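Manzanas en cesta de mimbre: ¿forro o nada?
Foro > Cocina y despensa > Conservación
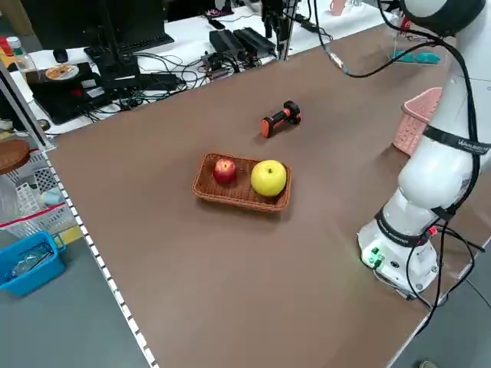
Mensaje 1 -- nmaldonado
Diciembre de 2023
Tengo la roja y la amarilla juntas en la cesta rectangular, sin papel ni tela. ¿Se marcan con el mimbre? La amarilla es la más grande y me preocupa que se golpee por debajo.

Mensaje 2 -- Costel23
Yo pongo un paño de algodón doblado. El mimbre tiene puntas y la piel fina lo nota a los 7 días.

Mensaje 3 -- m_wyss
No estoy de acuerdo. El paño guarda humedad y es peor. Con dos manzanas no hay peso que las aplaste, déjalas así.

Mensaje 4 -- Costel23
Si lo cambias cada semana no guarda nada.

Mensaje 5 -- igwe_i
Yo las separaría. Si una madura antes, acelera a la otra. Y el destornillador o taladro pequeño que está al lado, fuera de la mesa de la fruta.

Mensaje 6 -- nmaldonado
La herramienta vuelve al cajón. Pruebo sin paño, dándoles la vuelta cada tres días.

Mensaje 7 -- m_wyss
Mira también la zona del rabillo, a mí se me estropean por ahí.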